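19 September 2025

Notebook — SLAM dropouts on the bed-and-laundry set, Grendness recordings

Picked up where Siham left off. Of the 137 episodes in the folder, 17 fail trajectory export: the pose track either jumps or stops before the episode ends. Walid wants them sorted into "recoverable" and "drop" before the next training run, so most of the day went into finding out why they fail.

First guess was time sync. Checked the IMU and video offsets on all the failed ones with Guangming's script. Offsets are stable and look the same as in the good episodes. Ruled out.

Second guess was bad intrinsics. Re-ran two episodes with the calibration from the previous batch and got the same break at the same place. Put the current file back. Ruled out too, though the reprojection error at the rim of the fisheye is higher than I'd like. Left a note for Suryani.

Third guess, and the one I believe now, is feature matching on repeated texture. The rattan mat is all long thin strips in two close shades of brown. ORB finds plenty of corners on it, so the tracker reports a healthy count, but a large share of them match to the strip next door. When the gripper is pointed at the bed from close up, the mat takes over the upper half of the view and the wrong matches outvote the good ones. The pose slides along the strips and never registers as lost.

Black cloth makes it worse. It gives almost no features, and where it lies on the mat it covers part of the only thing the tracker has. Useful texture in these views is the patchwork quilt at the mat's edges: squares in different colors, small cartoon prints, nothing repeating at the strip spacing.

Pulled single frames from the failed episodes to see what the mask leaves for the tracker. Typical one, black cloth over the mat, quilt border on the left and a strip of it at upper right:
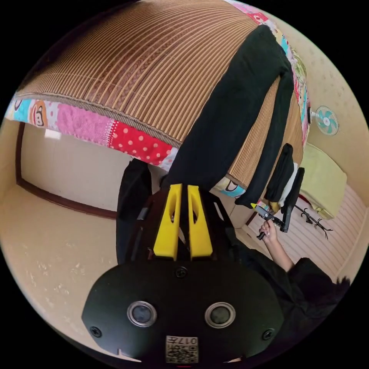

## Mask changes

The stock mask covers the back plate and the fingers and nothing else. A hand coming in from the lower right stays unmasked, and so does whatever it holds. Features on the hand and sleeve move with the person, so they should never vote.

What I changed in the Carkix config:

- Added a hand and forearm mask from the segmentation model, dilated by 14 pixels.
- Capped features per grid cell, so the mat can't fill the whole budget. Cells on the quilt and the wall now get their share.
- Tightened the ratio test. This throws out most of the strip-to-strip matches.
- Raised the minimum inlier count for a keyframe to 125. Lower than that and the map starts accepting drifted frames.

Ran it on the failed set only. Most of them now export a full track. The ones that still break all have a fast turn with the cloth close to the lens, and I don't think any setting fixes those.

Cost: tracking is slower per frame with the segmentation step in. Acceptable offline. Amr asked whether the masks can be cached per episode — yes, they only depend on the video, so I'll write them next to the pose file.

## Open items

- Run the new config on the good episodes too. If it shifts their tracks, we have to re-export everything, or else the batch is mixed.
- Plot pose against gripper width for a few recovered episodes. A slide along the mat should show up as motion while the fingers are closing.
- Ask Siham whether the mapping pass covered the walls. Quilt and wall features only help if they are in the map to begin with.
- Compare with the Valico tracker on the same episodes. Guangming has it built on Malik but the GPU there is taken until the current run ends.
- The exporter should reject a track on a bad inlier ratio. Checking for "lost" alone let the sliding ones through until the jump test caught them. Ticket opened, assigned to me.

Config is on the branch mat-texture, not merged. Don't use it for the November batch until the first item is done.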